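The Second Life of the Play Kitchen

Toy kitchens used to be outgrown and thrown out. A good many of them now go around again, and a small trade has grown up to move them.

Quentin Guillot runs Womov, a toy library on the ground floor of a former shoe store. Members pay by the month and borrow what they like. Pretend food is the most requested category, ahead of trains and building blocks, and it has been since the library opened. 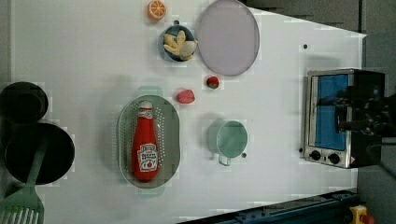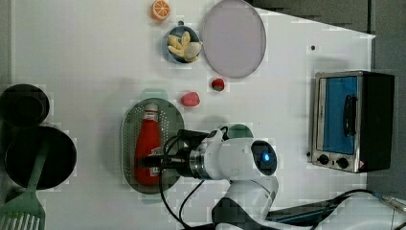

Toy fruit and dishes on a white tabletop.

Guillot started with 47 members and a shelf of donated board games. Membership now stands at 380 families. The catalog lists 2153 items, and every one has a card recording when it came in, who has had it out and what repairs it has needed. He still fills in the cards by hand.

"People think the big things go first," he said. "They come in for the wooden stove and leave with a bag of vegetables. The stove takes up half a bedroom. The vegetables fit in a drawer."

Parents give much the same answer when asked why they borrow. A child will play with one set hard for a few weeks and then stop. Buying a new set each time costs money and fills closets. With a loan, the old set goes back and something else comes home.

The cleaning takes more work than the lending. Plastic pieces are washed in warm soapy water and air dried overnight on racks. Wood is wiped with a damp cloth and never soaked. Cloth food, which many toy libraries refuse, goes through the machine in a mesh bag. Guillot allows two days between a return and the next loan, three in December, when everything seems to come back at once.

Missing pieces are the usual complaint. Womov does not charge for the first lost item in a set. After that the fee is small, and most families find the piece under a couch before paying it.

Other operators have gone a different way. Nazari, which works out of a warehouse and has no storefront, mails sealed boxes sorted by age and does not let customers choose single items. Lemo sells used sets outright and buys them back at a third of the price if they are in fair shape. Likix began as a repair shop and still makes most of its money there, replacing hinges, knobs and worn hook-and-loop dots on food that is meant to be cut.

Womov charges $8 a month and has not raised the price in four years. Rent has gone up twice in that time. Guillot covers the gap with a Saturday-style swap table held every few weeks, where families can buy retired stock. Sets with too many gaps are broken up and sold by the piece.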